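Room notes for the Borkgate hall, furniture corner. Working copy, Mar 14, 2018. Replaces the January list, bin that one.

## What's in this folder

- `items.csv` - one row per piece, 2855 rows over all rooms (hall is at the end)
- `rooms.csv` - room names, who supplies what
- `notes/` - my scribbles, not cleaned up

## Columns

| column | what | notes |
|---|---|---|
| item_id | number | never reuse |
| room | short name | lower case |
| piece | plain words | "stool", not the catalog name |
| color | one word if posible | white, cream, gray, black |
| set | which set it belongs to | blank is OK |
| state | 0 to 100 | 100 = like new |

State under 30 means don't put it out. Ask me first.

## Sets

- **Pillus** - bedroom stuff. Vanity, oval mirror, stool. Keep them together, one set code, three rows. Mirror gets its own row even though it sits on the vanity.
- **Baudry** - desks and shelving. Arched shelf is one row. Don't do a row per cubby!! Somebody did and it took me an evening to undo.
- **Graller** - office chairs. Headrest goes in the same row as the chair.

Small things (plants, cloths, paper) don't get rows. If a plant lives on a desk for good put it in the desk's notes.

## Hall layout

Vanity in the middle, stool in front of it. Office chair to the left of the vanity, desk and arched shelf further left, curved wall behind. Put it back like this when you're done. 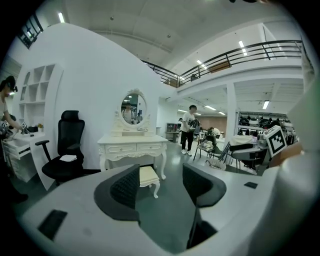 Color for the stool is "cream", the vanity is "white". Yes they are close. Keep them apart anyway, searches break otherwise. Mirror frame is white too.

Drawers: push shut before you write down widths. Depth is measured shut, always. Knobs don't count toward depth.

## Known problems

- 13 rows with no state, all Baudry
- "grey" and "gray" both in there, use gray
- widths in rooms.csv are inches, items.csv is cm. Will fix
- seperate tab for rugs never got made

## Editing

Save as UTF-8, commas only. Put your initials in the last column.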